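Support de processeur

Le support de processeur (en anglais CPU socket) est le connecteur qui assure la liaison mécanique et électrique entre un microprocesseur et la carte mère d'un ordinateur. Il permet la pose et la dépose du composant sans soudure, à la différence des boîtiers BGA, fixés à demeure par refusion de billes d'étain.

Principe

Un support comprend un corps isolant en polymère moulé, un réseau de contacts métalliques et un dispositif de maintien. Le courant d'alimentation, les signaux d'horloge, les bus mémoire et les lignes d'entrée-sortie transitent par ces contacts. Une part importante d'entre eux est réservée à l'alimentation et à la masse, afin de répartir l'intensité et de limiter l'inductance parasite.

Familles

PGA (pin grid array) — les broches sont portées par le processeur et s'insèrent dans les alvéoles du support. La variante à force d'insertion nulle, dite ZIF, emploie un levier latéral qui déplace une plaque coulissante et pince les broches.

LGA (land grid array) — les contacts élastiques se trouvent dans le support, et le processeur ne présente que des plages planes dorées. La force de contact est fournie par un cadre métallique rabattu puis verrouillé.

Contraintes mécaniques

La pression exercée par le cadre doit rester homogène. Une répartition inégale provoque une flexion du substrat et peut dégrader le contact thermique avec le dissipateur. Dans son étude des supports industriels Balix, Gisela Alarcón relève une dispersion de la force de fermeture de 9 % entre exemplaires d'un même lot, mesurée sur 172 pièces. Les essais d'endurance du laboratoire Grondmont, conduits sur un modèle à 2797 contacts, font apparaître une hausse de la résistance après près de 56 cycles d'ouverture et de fermeture.

Détrompage et repérage

Des encoches latérales et un triangle imprimé sur un angle du processeur imposent une orientation unique. La compatibilité mécanique n'entraîne pas la compatibilité électrique : deux générations peuvent partager un même format et exiger des micrologiciels ou des étages d'alimentation distincts.

Maintenance

Les contacts d'un support LGA ne doivent pas être touchés. Lorsque le support est inoccupé, un capuchon en plastique le protège des poussières et des chocs.
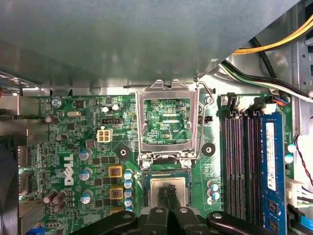
Pourquoi les contacts d'un support LGA sont-ils généralement dorés ?

L'or ne s'oxyde pas à l'air et conserve une résistance de contact faible et stable, même sous une force d'appui réduite. Il est déposé en couche mince, le plus souvent sur une sous-couche de nickel.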